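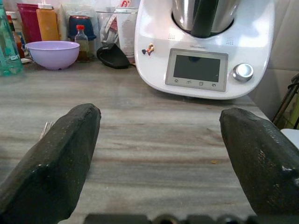

Figure 8.1 A countertop with gray, beige, brown and white veining.

Chapter 8
When the Team Has to Speak: Clubs, Players and Public Statements

Percy Henao spent 16 seasons in the front office of the Wistbridge basketball club, and if you ask him which part of the work he was least ready for, he will tell you it was the telephone. He could read a contract, he could book a bus, and he could talk a nervous rookie through a first press day. Then one evening in April a reporter called to ask what the club planned to do about a player who had been accused of threatening a former business partner, and Percy, who had not heard a word of it until that moment, said the first thing that came into his head. He said the player was "like family to us." By breakfast the line was on every sports page in the region, and it stayed there for a good long while.

We begin with Percy's story because most of us, put in his chair, would have said something very much like it. Clubs are warm places. People eat together, travel together and sit up late together after a bad loss, and loyalty comes easily — sometimes more easily than good judgment. The trouble is that a club is also an employer and a member of a league, and it plays in front of people who may include the very person making the complaint. (Wistbridge's arena held 3337 on a full night, and the former partner had a season ticket.)

In this chapter we will look at the first day or so after a complaint against a player becomes public. We will ask who ought to speak for the club, what can fairly be said before the facts are known, and how a short statement can treat a complaint as serious without deciding it. You will meet Valentina Acuña, who wrote the conduct policy for the Plullska volleyball club, and you will read two of her early drafts alongside the one the club adopted. We think the drafts are the best part, crossings-out and all.

Later sections turn to the slower work: the league inquiry, the question of paid leave, and the matter of teammates, who will be asked for their opinions whether they want to give them or not. The long case on Rizk and Esinow, two rival clubs that handled nearly the same complaint in very different ways, begins on page 33.

Before you read on, take a sheet of paper and write the two sentences you would have given that reporter. Keep the sheet — you will need it again for the exercises in Section 8.4.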